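Sep 24, 2025
By Poppy Catterall

I have owned a lot of tables I was careful with. The Stivon worktable is the first one I've wanted to mess up a little, and after using it for everything from folding to packing for a weekend away, I'm more attached to it than I expected to be.

What sold me was the wood. Zarnby makes the Stivon in three finishes and I went with the lightest, the one they call Skokovow. The boards are long and narrow, blond in places and closer to honey in others, with a knot here and there and faint streaks running along the length. You can tell it was a tree! My last table was a 1971 drafting top I inherited from my aunt – handsome, dark, and so glossy that anything soft slid right off it. A T-shirt stays where you drop it on this one.

Setup took me one evening. The legs were bolted on before dinner, and the only part I had to redo was a foot I'd threaded crooked. The instructions are mostly drawings and they're good drawings, though step 2 shows the long bolts and the short bolts at nearly the same size, so lay them out side by side before you start. It's heavy once it's together. Get a friend to help you flip it.

The finish is matte and a bit dry to the touch out of the box. I gave mine a coat of the Shetty board oil, let it sit overnight and buffed it with an old sock, and the honey-colored boards warmed up beautifully. I'll do another coat in October when the heat comes on.

Mostly I use it for sorting. Laundry, travel stuff, the bottom of my gym bag, all of it gets dumped out and dealt with. Pale wood is wonderful for this. Bright things jump out at you, so a red cloth or a green thing is impossible to lose, and even a clear bag with a dark drawstring shows up fine against the grain.

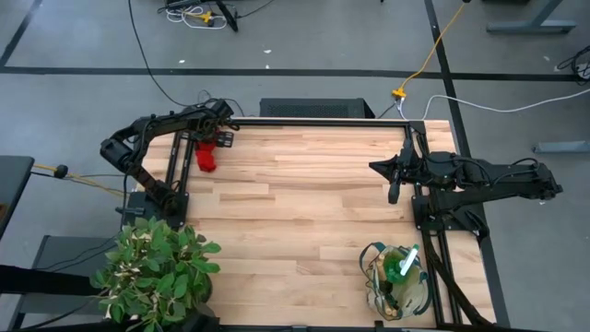
The size is right, too. There's room to spread out a full load and still keep a bag in the corner for whatever is going back upstairs (in my house there is always something going back upstairs).

Complaints? I paid $422 plus $103 for delivery, and that delivery charge stung. The edges could be softer where your forearms rest. And coffee will leave a ring if you wander off, so wipe as you go. I'd still buy it again tomorrow, in the same finish, and I'm already eyeing the matching bench.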